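# Extended Warranties: Questions I Keep Getting

I fixed appliances in Trollstead for 15 years and now I mostly answer email about them. The same questions come up, so they live on this page.

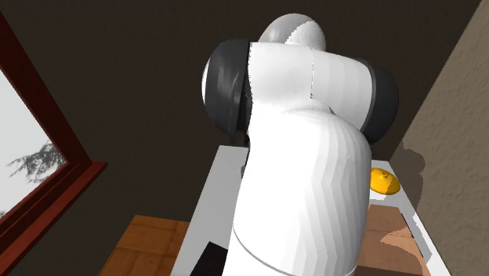
**Should I buy the extended warranty?**

Usually no. Stores push them hard, and that should tell you who does well out of the deal. If a washer is going to fail from a bad part, it often fails early, while the maker's warranty still covers it.

**The salesman said it covers "everything." Does it?**

Ask him to show you the page. I have read the Nulport plan twice and it leaves out door seals, hoses, knobs, "cosmetic parts" and anything they decide is wear. Door seals are half of what I used to replace.

**But it's only a few dollars a month.**

One reader sent me her Rekell paperwork. Over 5 years she would have paid $937. The dryer cost $920. She could have bought a second dryer and kept it in the garage.

**Is there any case where you'd say yes?**

Maybe a fridge with a screen in the door, if you must own one. Even then I'd want to know who does the repairs, how long they get to show up, and whether spoiled food is covered. "We'll do our best" doesn't count as an answer.

**What does "no lemon" mean in the contract?**

Less than you'd hope. In the Akbulut plan it means a replacement after several failed repairs of the *same* part. Three different parts can die and you're still waiting on a technician. The replacement is also "of similar value," and they pick the value.

**Can I cancel?**

Often, yes, and sometimes for a full refund if you're quick. Do it in writing. Charmaine Ntuli wrote to me in July to say she had canceled by phone and was still being billed. A letter and a copy of her card statement got it stopped.

**My credit card says it adds extra coverage. Is that real?**

It can be. Read the current terms, though, as card companies drop these perks without much noise. Keep the receipt and the original warranty card.

**Do you get paid by any of these companies?**

No. One offered. I asked them about door seals and didn't hear back.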